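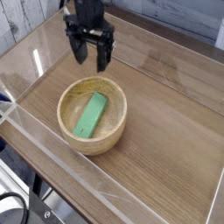
Haruto Ikeda wrote in to ask whether a pale wooden bowl can live on a table for good without going grey and sad. It can, if you keep it out of the sink. We answer his other questions below, along with everyone else's.

## Wooden bowls: the questions we get

**Can I put it in the dishwasher?**

You can put anything in the dishwasher once. Wipe it with a damp cloth, dry it straight away and stand it somewhere airy.

**How often should I oil it?**

Every May, and again whenever it looks thirsty. A 300 ml bottle of Quansah oil will see you through several years and at least one spill.
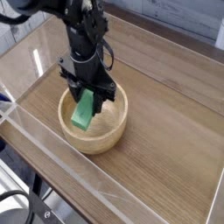 Scratches are the subject of most of our post. Dry, hard things with corners do more harm than any salad, and they do it on the floor of the bowl, where the grain swirls round and every mark shows. A squared-off thing like the green block is best set down flat, as its ends will find the wood first if it goes in at a tilt. Light marks come out with fine paper and patience.

**Will it mark my table?**

A dry bowl won't. A wet one might, and the table always gets the blame. The Drendgate bowls have felt pads in the box, which most people throw away with the leaflet.
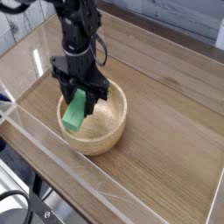

## Orders and returns

**Where do you post from?**

Cilbridge, on weekdays. Orders placed after lunch go the next morning, whatever you write in the notes.

**Can I return a bowl I've used?**

Within 36 days, if it's clean. We can smell garlic.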